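Treker 80 under-shelf light bar, long-term review

Fitted in April, in a larder cupboard with no window and a ceiling lamp on the wrong side of the door. The Treker 80 is a low-voltage LED bar, 80 cm long, sold with a plug-in driver, two mounting clips, a door sensor and a bag of screws. A shorter version exists but was out of stock at Peststead, where this one was bought.

Construction

The body is an aluminium channel with a push-fit diffuser. The end caps are plastic and one was loose out of the box. It was refitted with a drop of glue and has stayed put. The cable leaves from the left end only, so the driver position has to be settled before any holes are drilled. Cable length is 2 m, enough to run down the back corner of a tall cupboard and out through the plinth.

Fitting

The clips take the screws supplied, which are 16 mm long. My shelves are 18 mm thick, so this leaves very little material above the point. A pilot hole with a depth stop is advised. The instructions show the clips at the quarter points of the bar. Placed there, they foul the sensor cable, and I moved the left one inwards by the width of a thumb. The bar then snaps in with firm pressure and can be removed with a flat screwdriver.

The sensor is a simple reed switch. It tolerates a small gap between door and frame, but on my older door it dropped out whenever the door sat slightly proud. Packing the magnet with a piece of card cured it.

Light

Output is even along the length, with no visible dots through the diffuser. Colour is a neutral white, and labels are easy to read on the shelf directly beneath. The shelf below that gets only what spills over the front edge, so a deep cupboard needs one bar per shelf or a shallower top shelf. The beam leans towards the back wall. Mounting the bar at the front, facing inwards, gave the best result. Mounted at the rear, it lit the backs of the tins and left the fronts in shadow.
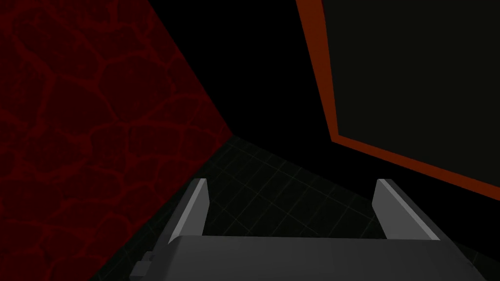
Clodagh Duggan

There is no dimmer. Treker lists one as a separate part, and it goes in line between driver and bar. I have not tried it. The driver runs slightly warm after an evening with the door left open and makes no sound that I can hear.

Compared with the Sakai bar it replaced, the Treker is brighter and better made. The Sakai had a cable exit at both ends and a longer sensor lead, and was easier to install for those reasons. It also ran on batteries if needed, which the Treker does not.

Faults to date: the loose end cap, and one sensor fault traced to my own wiring. Spare clips can be ordered singly from Trivilham. Spare diffusers are not listed.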